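Bastevura Workshop, maintenance notes on the two-arm cell at Virnemthorpe. A short thread for partner sites.

1/ The cell returned to service in May after its scheduled inspection. Both arms are serviced at every 200 hours of operation, and the gripper fingers are replaced at 3000 cycles.

2/ Cable routing is checked before each shift. The black cable on each arm must have enough slack for full wrist travel. Straps are to be firm, and must not pinch the cable where it passes a joint.

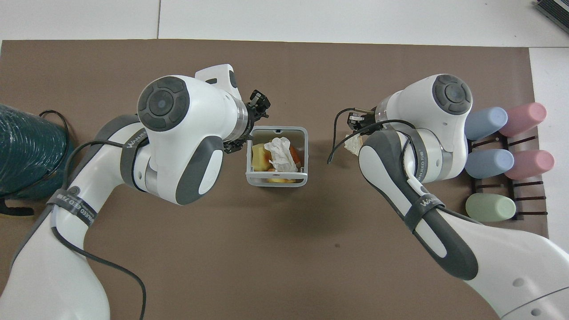

3/ Gareth Wragg asks whether the straps should be moved when the grippers are changed. They should not. Release the cable at the gripper end only, and leave the straps in place.

4/ Grippers are opened fully and inspected at the flange. Any play is entered in the log under code 311, and the arm is withdrawn from use until Manouchehr Naseri has signed the entry.

5/ The mat is to lie flat with its edges parallel to the table. Last quarter a shifted mat accounted for almost 52 minutes of lost time. The basket and the rack are set on the mat only after both arms have been homed.

6/ Sites wishing to receive the full checklist should write to Beverley Tindall at the Hebden office.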